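Prostley Recipe Card Archive

Version 3. Maintained by Itzel Galindo and Vinh Ngô.

What this is

Prostley is a set of typed-up recipe cards from home kitchens. There are 700 cards in the current release, each one copied from a handwritten or typed original and saved as a row in a table. The originals came from family boxes, a church cookbook binder and two estate sales. Most were written in English. 179 were written in Spanish and keep their Spanish text, with an English version in a separate column.

The cards were collected for people who study how home cooks write instructions: what they leave out, how they give amounts, and how a recipe changes when it gets copied from one card to another. They can also be used to cook from, but see the notes on safety.

Files

cards.csv – one row per card
ingredients.csv – one row per ingredient line, linked by card_id
sources.csv – one row per box, binder or envelope
changes.txt – list of corrections by version

All files are UTF-8. Line breaks inside a card are kept as a vertical bar, so a card always fits on one row.

Columns in cards.csv

card_id: a number that never changes, even if a card is later removed.
title: as written, including misspellings.
body_original: the full text of the card.
body_english: filled in only for the Spanish cards.
source_id: links to sources.csv.
hand: a letter code for the handwriting, where we could tell two writers apart. Typed cards have "T".
era: a decade, or blank. We used postmarks, printed card stock and notes on the back. If none of these helped, we left it blank.
stains: yes or no. Consuelo Cárdenas asked for this one and it has been more useful than the rest of us expected, as the stained cards tend to be the ones with later edits.

How the cards were typed

Each card was typed by one person and checked by another. When the two disagreed on a word, Wenceslao Ayala looked at the original and made the final call. Words that could not be read are marked [?]. Crossed-out words are kept between tildes, and anything added later in a different pen is kept between plus signs.

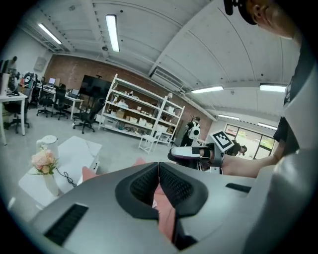
Amounts are left as the writer gave them. "Butter the size of an egg" stays that way in ingredients.csv, with the amount column holding the phrase and the unit column blank. We tried converting these to grams for version 2 and took it out again. Two people working from the same card gave very different weights, and the numbers looked more exact than they were.

Oven settings are treated the same way. "Slow oven" and "quick oven" are not turned into degrees.

Known problems

The Rondex binder has 44 cards that are near copies of one another, mostly gelatin salads. They are real cards and we kept them, but you may want to drop them before counting words. Filter on source_id.

Hand codes are weakest for the Mekitz box. Deming Shao thinks codes C and F are the same writer using different pens. They are still listed separately.

Desserts are heavily overrepresented. Everyday meals are scarce, and there are very few recipes for plain vegetables. Please don't use the set to say what people ate.

Some Spanish cards use local names for chiles and squash. The English column keeps the local name when we had no sure match.

Safety

Several canning and pickling recipes use methods that are no longer considered safe. They have the word CANNING in the notes column. Do not follow them without checking a current canning guide.

Names and privacy

Last names of living people were removed from titles and bodies and replaced with an initial. "Aunt Rose's Rolls" stays as is. Phone numbers and street addresses on the backs of cards were not typed. If a card belongs to your family and you would like it taken out, write to Itzel with the card_id and it will be removed in the next release.

Updates

Corrections are gathered through the year and released each May. Please send the card_id, the column and the text as you think it should read – a photo of the original helps if you have one.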